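3.2 Demonstration collection with hand-held grippers

Demonstrations were recorded in furnished rooms, with the operator holding the gripper and doing the task directly. 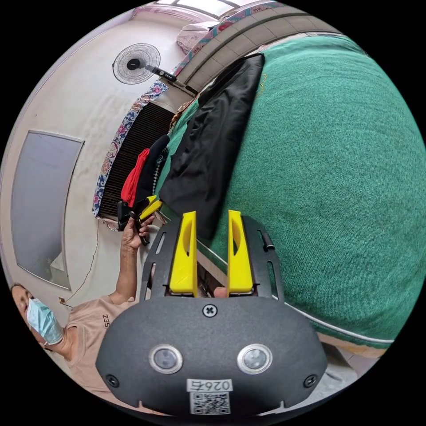

We chose this over remote control after a short pilot in which both methods were tried on the same garment tasks. Under remote control, operators tended to stop before each grasp and correct the approach several times. With the tool in hand they reached for the cloth in one motion, and the recorded paths were shorter and smoother.

Figure 2. Garment handling with two hand-held grippers, seen from the camera on one of them. The second gripper is in the operator's raised hand, close to the black garment on the green surface.

The full set contains 1740 demonstrations from 14 operators. Each operator practiced for 37 minutes before recording. Practice runs were discarded. A demonstration starts with the fingers open and ends when the operator releases the cloth and moves both tools away from it. We kept pauses inside a demonstration, but trimmed any idle time at either end.

Both tools carry a printed code, which we use to match each recording to its calibration file. Camera paths were recovered with Plideo and then checked by hand. We rejected 66 recordings in which tracking was lost - most of these had a tool held close to a plain wall for a long stretch. Finger opening was stored with each camera pose, and the two streams were aligned before training.

No robot was used at this stage. Transfer to the Rorix arm is described in Section 3.3.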